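Fungus gnats in the propagation room: a term of sticky traps
Project report, Level 3 Horticulture
Dalibor Hrnčiar

Why gnats
My first proposal was a study of orchid nutrition. It was turned down on cost, and I was asked to look for a problem the college already owned plenty of. The propagation room supplied one on Tuesday morning, when I breathed it in.

Method
I used 9 trays of basil seedlings, all in the same peat-free compost. Three were watered from above whenever they looked thirsty, three stood in water for 10 minutes and were then drained, and three were watered from below with a layer of grit on top. Each tray had one yellow sticky trap, changed weekly. The trial ran for 11 weeks, two more than planned, as my write-up was slower than the gnats.

Results
The top-watered trays caught 300 adults between them, which is a lot of company for some basil. Trays watered from below caught far fewer, and the gritted ones fewer again. Seedlings in the top-watered trays were also shorter, though they had the draughty end of the bench and I should have moved everything round each week. I thought of this in week eight.

Problems
Two traps fell face down and caught compost. One gritted tray was watered from above over half-term by somebody being kind, so I have left its last fortnight out. Traps only count adults, and it is the larvae that chew the roots. I tried potato slices to draw the larvae up — they came, but counting them went badly and I have no figures I would defend.

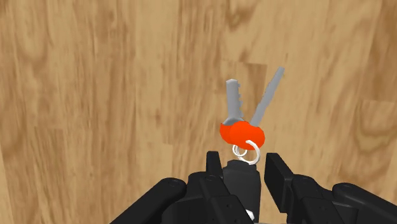 If I did it again I would start with clean compost from a sealed bag, rotate the trays and put a sign on the door about watering. I would also give the potato slices a proper go, with a hand lens and a better chair.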